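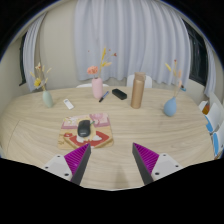
Table finish going sticky, hardwax oil or strip it?

marek_c
Tabletop is pale wood, finished by a previous owner with something I can't identify. The area where forearms rest has gone tacky. Mild soap removes it for a day, then it returns. Room sits at normal humidity. Is a recoat possible over this, or does it have to come off?

vendula_j
Tacky under skin contact usually means the film is softening from body oils. Old nitrocellulose does that. Recoating over it will fail at the same spot. Put a drop of denatured alcohol underneath, then lacquer thinner on a second spot. Alcohol softens shellac. Thinner softens lacquer. If neither does anything, suspect varnish or poly.

Eduard Vaněk
Disagree with going straight to stripping. Wipe down with mineral spirits first, two passes, clean rag each time. Half of these are polish buildup. I had a Brevel desk that was 86 percent silicone polish by feel.

vendula_j
Spirits won't remove silicone reliably, and it will fisheye the next coat.
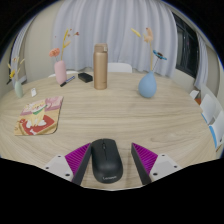
Replies, page 2

marek_c
Thinner spot went soft in a minute. Alcohol did very little. So lacquer.

rurban
Strip it, then sand 184 square inches at a time so you keep track of grit. Stop at 180. Going to 300 closes the grain and oil won't take.

Eduard Vaněk
180 is too coarse for a surface you write on. I go to 220 and have had no trouble with oil. Fine, strip it though.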